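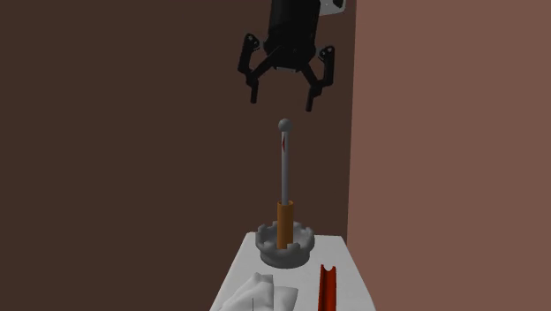
I have been going back and forth over what to do with our dining room for longer than I'd like to admit, and my husband has politely asked me to take the question to people who enjoy it, so hello everybody! The room faces north, gets its best light for maybe an hour in the morning, and has been a tired cream color ever since we moved in. I want to go properly dark and warm. What I keep coming back to is the pairing up top – the very dark brown on one wall and that dusty reddish brown on the one beside it, with a bit of white in front to wake the whole thing up. My sister thinks two browns in a north room will feel like sitting inside a boot. I have samples of Jiler Clastard 10 for the dark one and nothing settled for the reddish one. Do I dare? And where would you put which?
– Bushra Lodhi

Forum > Walls and Color > Dark Rooms > Two browns in a north-facing dining room

posted by bushra_l, December 23, 2023

mapleandmoss wrote:
Oh, do it, do it! We did our den in a brown so deep my mother-in-law asked if the power was out, and it is now the room everybody drifts into after supper. North light is never going to make a pale color look sunny, it just makes it look gray and a little sad, so you may as well stop fighting it. I'd put the darkest one on the wall you face when you sit down, and the reddish one where the morning light lands, so you get that nice brick glow with your coffee.

kdurrani wrote:
I'm going to be the grump, sorry Bushra. I painted a north bedroom dark brown last November and repainted it inside of a month. By lamplight it was lovely. The other 10 hours of the day it was a hole in the wall. I like the reddish color in your picture very much and would happily do all four walls in that and skip the other one. Also, two colors meeting in a corner means you need a very straight corner, and in an older house you may find you don't have one.
Kamran Durrani

mapleandmoss wrote:
Kamran, what sheen did you use though? Dead flat swallows everything. Ours is eggshell and it does make a difference, I promise.

kdurrani wrote:
Flat. Point taken, although I still say a dark wall shows every single scuff from a chair back, and this is a dining room we're talking about.

old_brush_pat wrote:
You both have a point. For the corner, don't try to run the line exactly down the crease. Bring the lighter color a hair around onto the other wall, let it dry overnight, then tape and cut the dark one in over it. Your eye forgives a line that is straight much more easily than one that follows a wobbly corner. And please use a tinted primer over that cream – I like the Gelteck gray – or you will be putting on coat after coat and muttering.

bushra_l wrote:
You are all so kind, thank you! Our corners are terrible, Kamran, you guessed right (the house is older than my grandmother). Pat, is the Gelteck fine over old semi-gloss, or do I need to sand? I was going to pick it up at Ghumman along with 2 more sample pots. I think I'm going to paint big boards first and lean them around the room for a week or so.

old_brush_pat wrote:
Scuff it with 100 grit, wipe it down well, then prime. Don't skip the wiping.

kdurrani wrote:
Boards are a very good idea. Look at them at four in the afternoon, before you turn a lamp on. That's what got me.

mapleandmoss wrote:
And then look at them again by candlelight with a plate of something good in front of you, which is what a dining room is for! Please come back and show us what you pick.

Related threads
Best white trim for a brown room?
Eggshell or satin in a dining room
Primer over old semi-gloss: thread 1701
Straight lines on crooked corners
Has anyone tried Jiler sample pots?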